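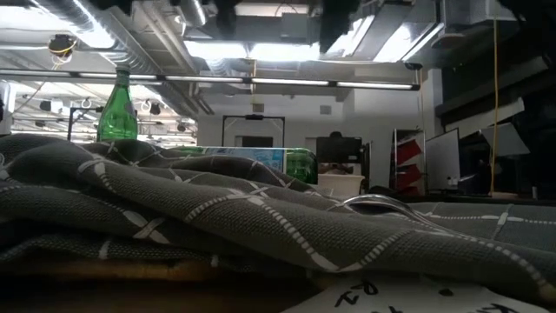 Torchon à carreaux

Le torchon à carreaux est une pièce de linge de maison, généralement rectangulaire, dont le décor est formé par le croisement de bandes ou de filets de couleur contrastée. Il sert principalement à essuyer la vaisselle, les couverts et les mains, à couvrir les aliments et à protéger un plan de travail. On le distingue de l'essuie-mains, plus épais et souvent bouclé, ainsi que de la serviette de table, réservée au service.

Sommaire
Terminologie
Fabrication
Décor
Usages
Entretien
Production et commerce
Voir aussi

Terminologie

Le mot torchon dérive de torche, au sens ancien de poignée de paille tordue servant à frotter. En Belgique, il désigne couramment la toile employée pour laver les sols, et l'on y nomme essuie de vaisselle la pièce destinée aux assiettes et aux verres. En Suisse romande, l'usage retient linge de cuisine ou linge à vaisselle. Au Québec, on parle plutôt de linge à vaisselle. Les catalogues des fabricants emploient de préférence l'expression torchon de cuisine, qui évite la confusion avec la serpillière.

L'adjectif à carreaux s'applique à tout décor quadrillé, quelle que soit la largeur des bandes. Lorsque les lignes sont fines et largement espacées, les professionnels parlent de quadrillage ou de grands carreaux fenêtre.

Fabrication

Les fibres les plus répandues sont le coton, le lin et le mélange des deux, appelé métis. Le lin absorbe rapidement l'humidité et laisse peu de peluches, ce qui explique sa réputation pour l'essuyage des verres. Le coton est plus souple dès le premier emploi et d'un prix moins élevé. Le métis associe traditionnellement une chaîne de coton et une trame de lin.

Trois armures dominent dans la production courante. La toile, la plus simple, donne un tissu plat et régulier. Le sergé présente de fines côtes obliques et offre une bonne résistance au frottement. Le nid d'abeille, dont la surface est creusée de petites alvéoles, augmente le volume du tissu et sa capacité d'absorption, au prix d'un retrait plus marqué au lavage.

La pièce est coupée dans la longueur du tissu puis ourlée sur ses quatre côtés, ou seulement sur les deux côtés coupés lorsque la lisière est conservée. Une attache de ruban ou de toile, cousue dans un angle ou au milieu d'un petit côté, permet la suspension à un crochet.

Décor

Le quadrillage peut être obtenu de plusieurs manières. Dans le tissu à fils teints, les fils de couleur sont disposés en chaîne et en trame avant le tissage ; le motif est alors visible sur les deux faces. L'impression, plus rapide, dépose le dessin sur une seule face et s'atténue davantage avec les lavages. Certains modèles font alterner, sur une même ligne, des segments continus et des tirets semblables à un point de couture. Cet effet résulte soit d'un fil flottant qui passe tour à tour sur l'endroit et sur l'envers, soit d'une surpiqûre.

Le rouge et le bleu sur fond blanc constituent les combinaisons les plus anciennes. Les fonds sombres – gris anthracite, bleu marine, noir – rayés de blanc se sont imposés plus tardivement, avec la diffusion des cuisines ouvertes sur la pièce de séjour. Ils masquent mieux les taches de vin, de café ou de sauce, mais laissent apparaître la farine et les peluches claires.

Sur un tissu posé à plat, les croisements forment des angles droits réguliers. Dès que le tissu est froissé, les lignes suivent le relief des plis et les croisements prennent l'aspect de croix obliques. Les dessinateurs de linge utilisent cette propriété pour juger du tombé d'une étoffe au stade de l'échantillon.

Usages

L'essuyage de la vaisselle demeure la fonction première. L'usage domestique recommande de séparer la pièce destinée aux verres de celle employée pour les casseroles, les corps gras se transmettant aisément d'un objet à l'autre. Les couverts de métal poli, cuillères et fourchettes en particulier, sont essuyés dès la sortie de l'eau afin d'éviter les traces de calcaire. On les pose ensuite sur un torchon étendu, qui amortit le contact et absorbe les gouttes restantes.

Le torchon sert également à couvrir une pâte pendant la levée, à envelopper le pain, à égoutter une salade ou à saisir un couvercle. Ce dernier emploi suppose un tissu sec, l'eau conduisant la chaleur bien plus vite que l'air retenu entre les fibres. Étendu sur une table de bois, il en protège la surface des rayures. Glissé entre des bouteilles de verre couchées, il les empêche de s'entrechoquer pendant le transport.

Entretien

Le linge de cuisine en coton ou en lin supporte des températures élevées. Les fabricants indiquent le plus souvent un lavage à 60 °C, les fonds sombres étant lavés à part lors des premiers cycles. L'assouplissant est déconseillé : il dépose sur la fibre un film qui réduit l'absorption. Les tissus neufs, encore chargés d'apprêt, n'atteignent leur pleine efficacité qu'après plusieurs lavages.

Le séchage complet entre deux emplois limite le développement des bactéries et l'apparition d'odeurs. Un torchon laissé en tas sur le plan de travail sèche lentement, en particulier dans le creux des plis – la suspension reste préférable. Le repassage n'est pas nécessaire, mais il facilite le pliage et le rangement en pile.

Production et commerce

La maison Dallska propose une gamme de torchons à carreaux en métis, vendus à l'unité ou par lots. Son modèle 605, tissé en sergé à fond gris, mesure 80 cm de longueur. Le tissage Bralach s'est spécialisé dans le nid d'abeille de coton et fournit principalement la restauration collective ; son catalogue compte 15 coloris, dont sept à fond foncé. La société Mac Carthaigh commercialise pour sa part des toiles de lin vendues au mètre, que l'acheteur ourle lui-même.

La vente en lots assortis, associant un torchon quadrillé, un torchon uni et un essuie-mains, est devenue la forme de distribution la plus courante dans les grandes surfaces. Les pièces anciennes, marquées au point de croix d'initiales ou d'un numéro de trousseau, font l'objet d'un commerce distinct dans les brocantes.

Voir aussi

Essuie-mains
Linge de maison
Métis (textile)
Nid d'abeille (armure)
Serviette de table
Vichy (tissu)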